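Concrete workshop floor keeps dusting after sweeping – seal, harden or paint?

Asked in Floors and Surfaces
Last edited 19/09/2018
Viewed 565 times

greyslab

I have a detached single-storey workshop, 9 m long, with a bare concrete floor. The slab is 100 mm thick according to the drawings that came with the house. It was power floated at one end and looks as though it was only tamped and trowelled by hand at the other, where a later extension was added. There is a visible joint between the two parts.

The hand-finished end sheds a fine pale powder. I sweep it, and by the next morning there is a film of it again on anything stored at floor level. The power-floated end does this very little. There is no standing water, no white fluffy growth along the walls and no flaking in sheets. If I rub the bad part with a thumb it comes away grey. If I drag a screwdriver across it I get a shallow groove with powder along both sides. The same screwdriver leaves only a metal mark on the good end.

The previous owner put something on a patch near the door, possibly diluted PVA. It has gone yellowish and peels where the trolley wheels turn.

I have looked at three kinds of product. One is a clear liquid hardener (the local merchant stocks Pokska). One is a penetrating resin primer sold under the Ranside name. The third is a two-part floor paint, Cleltetti, which the merchant says can go straight on to clean concrete.

What I would like to know:

Is the dusting just a surface fault, or is the concrete weak right through?

Does a hardener need anything over the top of it?

If I harden it now, can I still paint it later?

Use is light. There is a bench, a pillar drill, some timber racking and a trolley. No vehicles. I would prefer to do the work before the end of October, as the building is not heated.

tamped_twice

Your screwdriver test already answers most of the first part. A groove with powder at the sides means a weak surface layer. It does not say how deep the weakness goes. To find out, pick a spot that will end up under the racking and rub it with a coarse carborundum block, using firm pressure, for a few minutes. Vacuum it, then scratch it again. If the scratch is now a metal mark with little powder, the weak layer was thin and you have gone through it. If it is as soft as before, the fault is deeper and a liquid alone will not put it right.

The usual cause is too much water at the top when it was finished. Either the mix was wet, or someone trowelled the surface while bleed water was still sitting on it. That water raises the water to cement ratio in the top few millimetres and leaves a layer which is mostly fine sand and very weak paste. Poor curing gives a similar result. So does frost in the first night or two, and so does an unflued heater run in a closed building while the slab is fresh, as the carbon dioxide reacts with the new surface. You cannot easily tell these apart afterwards and the treatment is much the same for all of them.

On hardeners. The clear liquids are nearly always a silicate of sodium, potassium or lithium in water. The silicate reacts with free lime in the concrete and forms more of the compound that holds the concrete together in the first place. It fills pores near the surface and makes them harder. It does not form a film, so there is nothing to peel and it needs nothing on top. It does not make the floor waterproof or oil-proof either. A spill will still stain if left.

The limits matter. A silicate needs lime to react with. Old concrete that has carbonated at the surface has less of it, and a layer of nearly pure sand has hardly any. If your weak layer is thick, the hardener will soak in and do little. Remove the worst of it first.

Order of work I would use:

Take up everything movable, including the racking if it can be done.

Strip the old patch by the door. If it is PVA it will soften with hot water and can be scraped. Let the area dry fully and check it by dripping clean water on to it. If the drops bead, there is still something in the pores. If they darken the concrete within a minute or so, it is clean.

Grind or rub down the weak part. A hired floor grinder with a diamond disc and a dust shroud is the sensible choice over an area that size. Wear a properly fitted mask rated for silica, even with the shroud.

Vacuum twice, in directions at right angles. Sweeping leaves the finest material in the pores and the liquid will bind it there as a crust.

Apply the hardener with a low-pressure sprayer and a soft broom. Keep the surface wet with it for as long as the tin says. Move liquid from the puddles to the dry patches.

Rinse or mop off what is left before it dries. Excess silicate dries to a white, glassy deposit which is very difficult to remove.

Repeat the next day on the soft end. It may take a third coat. Stop when it no longer takes the liquid in.

On painting later: possible, but tell yourself now whether you are likely to. A well-hardened floor is tighter and the paint has less to key into. It would need grinding again. If paint is a strong possibility, go for the resin primer and leave the silicate out.

I have not used Pokska myself. Look at the data sheet for the solids content, and ignore the coverage figure on the front, which will have been worked out on sound, smooth concrete.

oldscreed

Just paint it. Mine was dusty, I swept it and put two coats on and it is fine. Don't overthink it. I used the Saber grey from the discount place, one tin did the lot with a bit left over. Open the door though, it smells.

greyslab

Thanks both. I rubbed down a test area as suggested. The soft layer went after a few minutes at most points, but there is a strip along the joint where it carried on coming away and I stopped. The PVA patch did soften with hot water.

lowermembrane

I agree with most of what tamped_twice has written and would add some points on moisture and on the joint.

Do not paint without checking for damp. You have a later extension, and there is no certainty that its membrane was lapped to the original one, or that it has one at all. A bare slab can pass a fair amount of vapour without ever looking wet. Once it is covered with a dense coating, the vapour is held back underneath and the coating lifts, generally as small blisters and then as whole pieces. The cheap test is a square of clear polythene taped down on all four sides and left for a few days. Do one at each end. Droplets under the sheet, or a darker square when you lift it, mean that paint is a risk. A dry result in a dry spell is not proof of much, so if you can, repeat it after a period of rain. A hired hygrometer box gives a better answer.

A silicate hardener leaves the slab able to breathe and does not suffer from this. For light use I would not look beyond it.
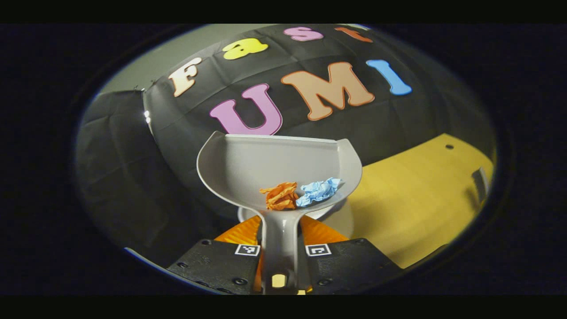 The strip along the joint is a separate matter. The edge of a pour is where compaction is worst, and the mix there often contains more fines and less stone. I would cut it back to firm material with a cold chisel, keeping the sides square, and fill it with a fine repair mortar bonded with its own slurry. Do not feather the mortar out to nothing at the edges, as it will break up under the trolley wheels. Do not bridge the joint either. The two slabs move independently. Keep the line open with a strip of thin board while the mortar sets, pull the board out, and fill the gap with a flexible sealant once everything has cured.

Do the repair before the hardener, and allow the mortar the curing time stated on the bag. Put the sealant in last. Silicate on the sides of the joint is acceptable, but sealant residue on the concrete will stop the silicate getting in.

Temperature: most of these liquids should not be used on a slab below 5 degrees. The slab lags behind the air, so a mild afternoon following a cold week is not enough. Measure the floor itself. In an unheated building I would want the whole job finished early in October and would leave it until spring if that was not possible. Nothing is lost by waiting, apart from more sweeping.

As regards the answer above recommending paint on a swept floor – it may hold for a year or two on a dry slab with foot traffic only. On a surface that can be grooved with a screwdriver, the paint is stuck to the powder. It will come off with the powder attached to the back.

The Cleltetti advice that it can go straight on to clean concrete is probably correct as far as it goes. Two-part coatings of that type shrink slightly and pull hard on whatever is beneath, so they need sound concrete as well as clean. If you do go that way, grind, prime with the penetrating resin and use one maker's primer and topcoat together. Mixing Ranside primer with another maker's topcoat leaves you without anyone to complain to.

One more detail. Wash any trace of silicate off glass, aluminium and glazed tile at once. It etches them. Mask the bottom of the door frame if it is aluminium.

greyslab

Polythene is down at both ends. I had not thought about the membrane at the extension and the drawings do not show it. The door frame is aluminium, so that is useful to know.

Does the grinder need to be run over the good end as well, or will that do harm?

tamped_twice

Leave the good end alone. Clean it with a mild degreaser, rinse, let it dry and give it one coat. The power-floated surface is the hardest part of that slab and grinding would remove it. Expect the two ends to look different afterwards, as the ground end will show fine aggregate and be a shade darker.

103 people found this page helpful

Related: Efflorescence on a new garage slab. Repair mortar cracking at a doorway threshold. Can latex levelling compound be left uncovered?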